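La bolsa de la compra contra la máquina

Hay problemas que la robótica resuelve con elegancia y luego está la bolsa de plástico. Una caja de cartón tiene seis caras, un peso y una idea bastante firme de sí misma. Una bolsa de supermercado, en cambio, cambia de forma cuando se la mira con demasiada intensidad. En Gilano llevan desde el verano pasado intentando que un brazo robótico la agarre, la abra y meta algo dentro, tarea que cualquier niño despacha mientras pide un helado.

El laboratorio es pequeño y el método, que han bautizado Treltov, también tiene algo de modesto. En lugar de calcular la geometría completa del plástico – empresa que ya arruinó un par de tesis en la casa –, el sistema se fija solo en una franja estrecha alrededor de los dedos de la pinza. Del resto de la bolsa se desentiende. Las arrugas, que en los modelos anteriores consumían casi todo el cálculo, pasan a ser ruido y se tratan como tal. 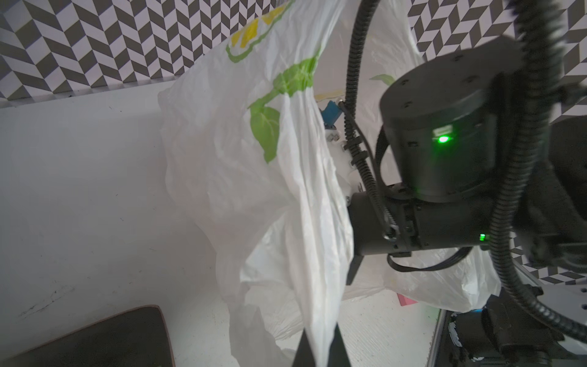 Para entrenarlo hicieron falta 200 demostraciones guiadas a mano, cada una con la bolsa colocada de una manera distinta. «Colocada» es mucho decir: se dejaba caer y se aceptaba el resultado. De esas 200 se conservaron 157. Las demás acabaron con el plástico enredado en los cables o con el operador pidiendo un café, y ninguna de las dos situaciones enseña gran cosa a una red neuronal.

El punto delicado es el pellizco. Si los dedos cierran demasiado arriba, atrapan dos capas y la bolsa queda sellada con mucha profesionalidad. Si cierran demasiado abajo, resbalan. Treltov corrige la posición durante el cierre, a partir de lo que ve la cámara de la muñeca, y repite el gesto si detecta que ha cogido más tela de la cuenta. En la última tanda, 21 intentos con bolsas que no había visto nunca, abrió 13. El sistema anterior, Lengyel, se había quedado en cuatro con las mismas bolsas y tardaba el doble en fracasar.

Trece de 21 no es una cifra para enmarcar, y en Gilano la cuentan sin levantar la voz. Los fallos se concentran en las bolsas más finas, que se pegan por electricidad estática, y en las impresas con dibujos grandes, donde el sistema toma a veces el borde de la tinta por el borde del plástico. Para lo segundo hay un arreglo en marcha. Para lo primero, de momento, un humidificador.

La empresa de reparto Cokamon, que financia parte del proyecto, quiere ver una prueba en almacén en julio. Ha pedido además que el robot distinga las asas, detalle que no figuraba en el plan original y que obliga a repetir buena parte de las demostraciones.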